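Mimach Grasp Planner, two months in

Short version: buy it if you do soft grippers. Skip the perception add-on for now.

Running it since January, replaced our old Andrade stack. Install took 40 minutes, most of it driver nonsense. Config is one file. Nice.

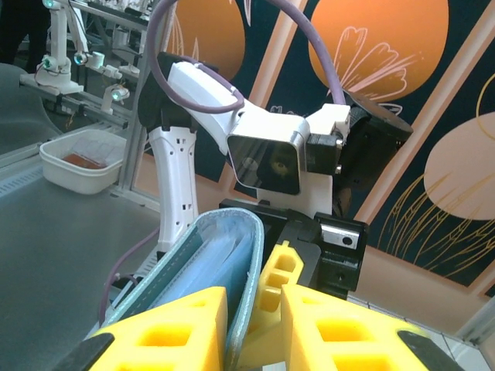 Force control is the best part. You set a cap per object class and the planner sticks to it, no babysitting. Thin floppy stuff used to be our worst category. A fabric-covered folder with clear blue sheets inside, held upright between foam fingers, is exactly the sort of grasp I'd have scripted by hand before. Now its a preset plus one tweak.

Perception, meh. Depth fills in badly on anything shiny. Wondance plugin helps some, costs extra, docs are thin.

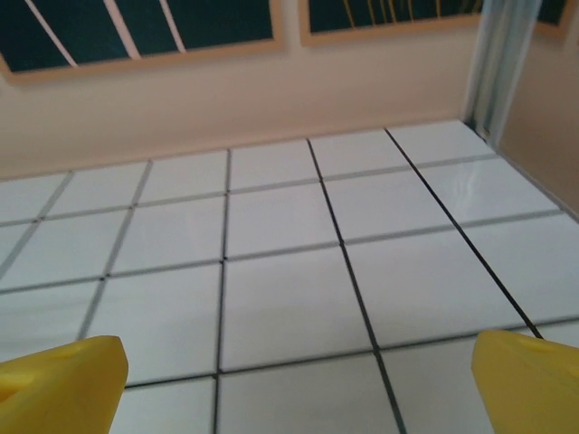 Logging is good though. Every plan gets a replay file, scrubbing is fast, and you can diff two runs side by side. Found 42 bad approach poses in one afternoon that way. Export to Clindia format works but drops timestmaps, so check yours.

License was 867 a seat. Steep. Renewing anyway, minus the add-on.

4 out of 5.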